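# Bench tips for recording arm demonstrations on old desktop PCs

Last changed in January. These are the working notes for the memory module job at the Ravesard workshop: a desktop tower on its side, a printed fixture tray next to it, one arm with a gripper, and a person driving the arm by hand controller. Each run is saved as one episode in Gralus, and the finished sets go to Idia for training. Most of the tips will carry over to any small parts job on a bench.
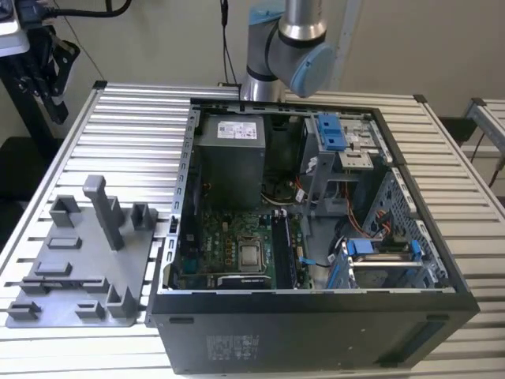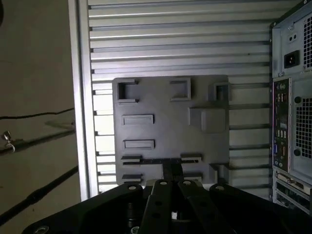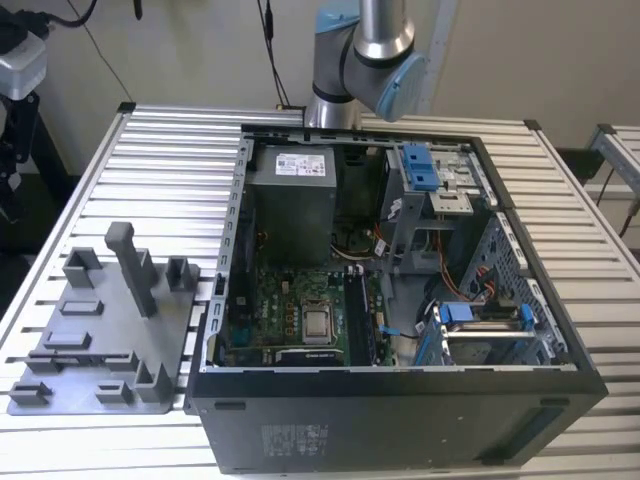
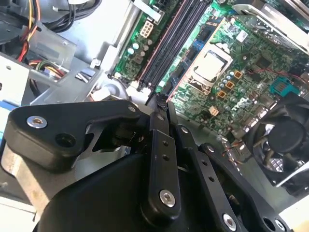
## Before the first episode

Take the side panel off and put it somewhere other than the bench. Unplug the power cord and hold the power button in for a few seconds. Touch bare metal on the chassis before you put a hand near the board.

Look at how the cables lie inside the case. A bundle that springs up over the memory slots will end up in the wrist view sooner or later, and the gripper can hook it on the way out. Tuck it under a bracket, or tie it back with a twist tie. Don't use tape on the wires. It lets go after an hour under the lights and leaves glue behind.

Blow the dust out of the case outdoors. Dust on the slots changes how a module slides in, and after a few dozen insertions the slot is clean anyway, so the early episodes and the late ones don't feel the same to the operator.

Check these every morning:

- Both camera views are live and sharp.
- The wrist camera lens has no fingerprint on it. Someone always touches it.
- The gripper opens and closes fully without a part in it.
- The stop button works. Press it, don't just look at it.
- The disk has room for the day.

## Keeping the case still

A tower on its side slides more than you would think. Pushing a module into its slot takes real force, and on smooth metal the case creeps a little with each push. After 20 pushes it can be a finger's width from where it started.

Rubber shelf liner works well. Cut two strips and lay them under the long edges. Check from the side that the case still sits flat. If it rocks, the module goes in crooked and the operator starts making up for it with odd wrist moves, and those get learned along with everything else.

We tried clamps first. They held, but they stuck up into the path of the arm, so we gave up on them.

Some movement between episodes is good, as long as you are the one doing it. Shift or turn the case by a small amount every so often, then leave it alone for the length of an episode. The thing to avoid is a case that moves during the push.

## The tray

The printed tray gives every part a place to start and a place to end. Ours has been through several versions, and the changes that helped most were small:

- Widen the mouth of each pocket a little so the part drops in without a fight.
- Leave room on both sides for the fingers. Measure with the gripper open, then add a bit more.
- Print in a matte color. Shiny plastic gives bright spots that move around as the wrist camera moves.
- Sand off the strings and blobs. A part that catches on a blob for half a second spoils the episode.

Check the tall pieces for cracks along the print layers. They get bumped on the way past and break at the base. Keep a spare tray printed. Gluing one in the middle of a session costs more time than swapping it.

The Ratanaporn bench uses the same tray file but a different plastic. If you borrow a tray from them, write that in the session note.

## Choosing modules

Use dead memory for this. Test modules get scratched, dropped and pushed in the wrong way around. A box of pulled modules from a recycler costs very little, and you'll want more than one kind. Tall, short, with and without a label, different board colors if you can get them.

Don't mix types of memory. The notch is in a different place and the wrong kind can't seat at all. Sort the box by hand once, throw the odd ones into a separate bag, and mark the bag.

Contacts wear. We retire a module after 100 insertions and put a dot of paint on the end each time the tally sheet says it has done another quarter of that. The slots wear too, though more slowly. When a module starts going in with almost no push, change to another slot or another board.

## Driving a clean episode

Start every episode from a spot near the home pose, but not from exactly the same spot. Let the arm end up a little left, a little right, a little high. A system that has only ever seen one starting point gets lost when it is put down anywhere else.

Go at one steady pace. New operators tend to rush across the open space and then stop dead above the slot while they think. Those pauses are a nuisance later. The system sees an arm hanging still and learns to hang still. If you need to think, finish the episode, mark it, and do your thinking with the recording off.

Line the module up over the slot before you go down. Once the edge is in the channel, push straight down. If it binds, come back up far enough to clear the slot and try again from there. Don't wiggle it in sideways.

Listen for the latch. If you didn't hear it, look at it from above with a flashlight before you mark the episode as good. From the controller seat a half-seated module looks fine.

Keep your own hands, sleeves and coffee out of view from start to finish. Reset the parts only after the recording has stopped.

## Mistakes and recoveries

Keep some of the mistakes. If the module slips in the fingers and you set it down, pick it up again and finish, that is a useful episode. Mark it `recovery` in Gralus and move on.

Throw away these:

- A part fell off the bench.
- Someone bumped the bench or a camera.
- A view froze, even for a moment.
- The operator forgot which step came next.
- The stop button was pressed.

Throw them away right then. If you leave them for the end of the day you will be guessing.

We aim for 13 recoveries in a normal set and don't force them. A staged slip looks nothing like a real one. If the set comes in lower, leave it lower.

## Light and cameras

The inside of a case is a bad place for light. The processor cover throws a bright glare straight back and the corners go dark. A wide lamp up high, with a sheet of baking parchment clipped well clear of the bulb (LED only), takes the worst off it.

Pull the blind before you start, even on a gray day. The room at nine in the morning and the room at noon look like two different rooms to a camera.

If you want changes in lighting, and you do want some, make them on purpose. Move the lamp between blocks of episodes and write it down. Lock the exposure on the wrist camera first. Left on automatic, it brightens and dims every time the shiny parts come into view.

Mark where the fixed camera stands with paint pen on its base and on the rail. Tape marks peel.

## Wear on the gripper

Check the finger screws at the start of each session and again after lunch. They loosen with all the pushing. A drop of medium thread locker holds them and still lets you take them out with a hex key.

Wipe the fingertips with rubbing alcohol on a lint-free cloth. Skin oil from resetting parts builds up on the modules and then on the tips, and the grip gets worse so slowly that operators simply start squeezing harder.

Look over the arm's cable where it bends the most. A cable that brushes the case on every pass needs a new clip before it needs a new sleeve.

## Session length and notes

One operator, 27 episodes, then a break. Past that the runs get sloppy in ways the operator doesn't notice. Swap people if you have them. Different hands solve the same job a bit differently, and that spread is worth having.

The note that goes with each session is short:

```
bench:
tray version:
case and board:
slot used:
module bag:
lamp position:
operator code:
good / recovery / thrown out:
anything odd:
```

Fill in the last line even when you think it doesn't matter. "Left finger squeaks" has saved us a day of looking at graphs.

## Closing up

Park the arm high and away from the case. Count the modules back into the bag. Start the upload to Idia before you sweep the bench, and wait until the first file shows as checked before you leave. Put the side panel back on the case if the room is going to be cleaned. Cover the tray with a cloth, or you'll be picking fluff out of the pockets at eight the next morning.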